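Planning and Budgeting for Robot Equipment
Course handout, Unit 6
December 1, 2020

Welcome to the money unit! It's my favorite one, and I hope to win a few of you over. We'll be working on equipment for handheld gripper stations, the kind where a person moves the gripper by hand and the robot learns from the recordings later. Keep the whole room in mind as you plan, including the tables, the cables and the power.

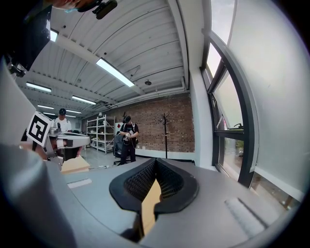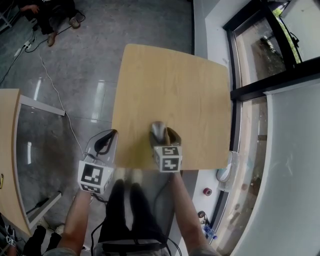 Handheld grippers with printed marker patterns, at work in the same room.

1. Start with the task

Write one sentence saying what the gripper has to pick up and where it has to put it. Everything on your list should trace back to that sentence. A team handling flat cardboard needs different fingertips from a team handling bottles, and you want to know which team you are before you open a catalog.

2. List the small stuff first

Everybody remembers the gripper. Now try the rest: spare finger pads, marker prints, cables in the right lengths, power strips, head mounts, tape, batteries, storage bins. Small items made up 39 percent of the Wudstead practice budget, which surprised me too the first time I added it up (it's a great exercise, please do it with a calculator and not by eye).

Put pads and cables on their own lines. They wear out, so they need a yearly figure as well as a starting one.

3. Compare two quotes

For the exercise we use two made-to-order kits, the Ruvell and the Hokum. The Ruvell kit costs $700 more per station and comes with spare pads and a charger. The Hokum kit has neither, but it ships from the Bragança warehouse in 7 days. Work out which is cheaper for one station, then for six. Include shipping both times!

Ask each seller:
Can we buy single parts, or only full sets?
Who pays for return shipping on a repair?
Will this year's pads fit next year's gripper?
Does the price include setup help?

4. Plan the room

Draw the floor to scale. Mark outlets, windows, tables and where each person will stand, then draw every cable. If a cable crosses a walkway, budget for a floor cover or move the table. Daylight changes how cameras see the markers, so price blinds for any station near a window.

5. Buy in stages

Order one complete station, use it for a couple of weeks, and keep a list of what you borrowed or ran out of. That list is your second order.

To turn in: your one-sentence task, the itemized budget and the floor drawing. Bring questions, too. I love talking about this stuff.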